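Looking After a Pair of Handheld Grippers

Workshop tips, small machines

These notes cover the handheld kind, the ones you carry around the bench and squeeze by hand, with rubber finger pads at the front. Ours go out in pairs and come back dirty. Most of the trouble we see is dirt, loose screws and worn pads, and all of it can be handled at a bench with small hand tools.

Start with the pads. Wipe them with a damp lint-free cloth and a drop of dish soap, then again with plain water. Use a soft toothbrush on the textured face and brush along the rows. Skip alcohol on rubber pads. It dulls the surface and after a few months they start dropping smooth things like jar lids. Let them air dry before you close the fingers.

Check that the two pads meet evenly. Close the fingers slowly on a strip of printer paper and pull. It should drag the same at the top and the bottom. If it slides out at one end, loosen the two screws behind that pad, press the pad flat with your thumb, and tighten them a little at a time, switching back and forth. 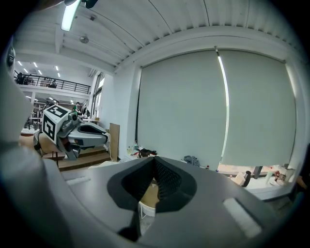
Marker cubes need less attention but they cause more lost afternoons. Dust them with a dry paintbrush. A greasy thumbprint comes off with a barely damp cloth. If a corner of the print has lifted, replace the whole face. Glue leaves a shiny spot, and shiny spots read badly under tube lights. Wiggle the cube before every session. It should not move at all.

Wrist straps can be hand washed. Take them off first, close the hook and loop so it doesn't pick up lint, and hang them overnight. We do ours on Sunday.

For the slide inside the housing, blow out the dust with a hand bulb and put on one small drop of light oil. Work the trigger until it feels even, then wipe off whatever comes out. Keep the oil well away from the pads. Jacinto Manríquez, who taught me to do this, keeps separate rags for oil and rubber in two coffee cans with lids, and I have copied him.

Keep a card with each gripper and write down when the pads were changed. Unit 2 went 900 sessions on one set, which was too long. Unit 3 got new ones at 491 and the old pair still had some life in it, so I saved them as spares.

If the fingers stick halfway, look for grit in the slide before you take anything apart. If they close but spring open again, check the return spring for a bent hook.

Store them with the fingers slightly open, pads facing up, in a box with a lid.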